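Undercutting the flat doors

Most of January went on the bathroom fan. The complaint was simple enough: the mirror stayed fogged for almost 19 minutes after a shower, and the paint above the window had started to blister. I had already replaced the fan once, with an Ornurov inline unit mounted in the ceiling void, and the new one was louder than the old one and cleared the room no faster.

I borrowed a flow hood from Fadi Kassab, who balances air systems in office buildings and regards houses as a nuisance. With the bathroom door open, the grille read close to what the fan ought to manage on a duct run of that length. With the door closed, the reading dropped by more than a third. The fan was fine. The room had no way to take in the air the fan was trying to remove.

An exhaust fan only moves as much air as can get into the room to replace it. In a house of this age, with new windows and sealed baseboards, nearly all of that air has to come under the door. When the previous owner put in thicker flooring, the gap at the bottom went with it. I could slide a sheet of card under, and a second one if I pushed.

The arithmetic is not hard. The free area under a door is its width times the height of the gap, minus whatever the carpet or threshold takes back. Resistance does not rise in a straight line with flow. Double the airflow through the same slot and the pressure drop goes up by about four times, so a small fan will tolerate a mean gap and a larger fan will not. I had fitted a larger fan and left the gap alone.

There are three usual fixes: trim the bottom of the door, cut a transfer grille into it, or run a short duct through the wall above the head of the frame. The grille is quick but lets sound straight through. The duct is quieter if you put an offset in it, and costs a weekend of drywall work. Trimming is the least trouble, provided the door has enough solid material at the bottom to lose some.

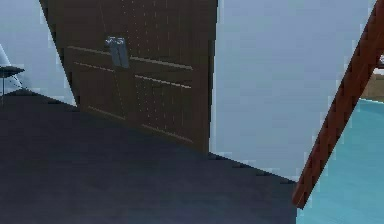
Dark brown door with two recessed panels, rendered.

On a hollow-core door the bottom rail can be a very thin strip of softwood, and if you cut past it you are left with two skins and some cardboard honeycomb. You can glue the strip back in afterward. I have done it, and it holds, but it is slow. On a framed door the rail is deeper and the limit is mainly how it looks once the bottom margin gets smaller than the eye expects.

Mine turned out to be framed. I took it off the hinges, scored the line with a knife on both faces to stop the veneer from tearing, clamped a straightedge and ran a circular saw along it. Then I sealed the cut edge with 2 coats of varnish. Please do this. Raw end grain in a bathroom will draw up water every time somebody mops, and the bottom of the stiles will swell.

After rehanging, the closed-door reading came up to within a few percent of the open one. The fan also got quieter, which I had not expected. Yiran Duan pointed out that it had been running well up its pressure curve, where that type of impeller tends to be noisy, and that I could have worked this out from the chart in the manual. The chart is on the last page – after the warranty terms.

The remaining job is the timer. The Skedusbridge controller I bought has a humidity setting that trips on any damp morning, so the fan comes on at 5 a.m. and wakes the dog. I have it on a fixed overrun for now. If anyone has found where the sensor offset is hidden in the menu, leave a comment.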